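List: cell-practice
Subject: Re: Draft 4 of the bench cell rules, clauses on clearance and reset
From: Rigoberto Camacho

Replies to the points raised on Thursday, in the order they came. Clause numbers are those of draft 4.

Cassim wrote:

> Clause 2 says both arms must be parked before anybody reaches into
> the enclosure. At Lestbridge we reset the objects between every run,
> and parking both arms each time adds 30 seconds. Over a day of 125
> runs that is more than an hour. Could the clause allow a hand in the
> cell with the arms held in position, provided the speed limit is on?
>
> Also, clause 4 asks for a "known layout" at the start of each run but
> does not say how it is to be recorded. We keep a written list. Is
> that enough?

On clause 2, no. A speed limit governs commanded motion. It does nothing for an arm that sags when a brake is released or a joint drops out, and on a two-arm bench the person reaching in is usually watching only one of them. Held in position is a software state. The clause asks for drive power removed from both arms, confirmed at the switch by the person whose hand is going in. I accept the cost in time. If it matters that much, shorten the park move, which on our bench was needlessly long until April.

I would accept one change of wording. "Parked" has been read as "returned to the home pose", and that was not the intention. An arm resting low and clear of the objects, with power off, satisfies the clause. Proposed text:

 2.1 Before any part of the body enters the enclosure, drive power
 shall be removed from every arm that can reach the work surface.
 2.2 The arms shall be at rest in a pose from which loss of power
 causes no fall onto the surface or onto an object.
 2.3 Power shall be restored only from outside the enclosure.

On clause 4, a written list is not enough on its own. It gives you the names of the objects and leaves out where they are in relation to the grippers, and that relation is what decides whether the first move is safe. Keep a wide view of the whole surface and a close view at table height, both filed with the run number. Small items get lost in the wide view once a gripper is over them, and the close view seldom takes in the far side of the table. From the Brillidari bench, with the cup, the tray and the toy carrot set out:
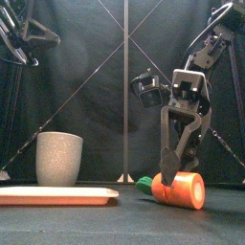
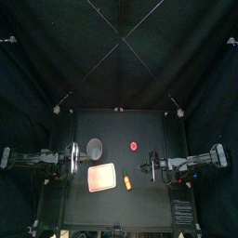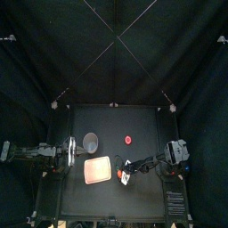
Adedari: I agree with keeping both views, but clause 4 should also say who compares them with the list. We had views on file for months and they were opened only after something had gone wrong. My suggestion is that whoever presses start has to sign the layout, and that a mismatch is a stop and not a note in the margin. I would also drop "known layout" in favour of "declared layout", as the first is a claim about the bench and the second is a thing somebody has put their name to.

I have taken in both of Adedari's points, which reached me off list and are copied in with permission. Clause 4 now reads:

 4.1 The layout shall be declared before each run by listing the
 objects and filing a wide view and a close view.
 4.2 The person starting the run shall compare the list with both
 views and sign. If they differ, the run shall not start.
 4.3 An object added or taken away during a run ends that run.

4.3 is new. It may be too strict for benches where a second person hands parts in, so please comment if yours is one of them.

Two smaller matters. Cable slack is still missing from the draft. I would like a line requiring that each wrist cable be checked through the full reach of its arm before the first run of the day, and again after any change to the gripper. Secondly, labels on the bench frame should be legible to a person standing at the switch. I have no view on type size and would take a figure from anyone who has tested one.

Comments on 2.2 and 4.3 to the list, please. Spelling corrections can come to me directly.

R. Camacho
Brillidari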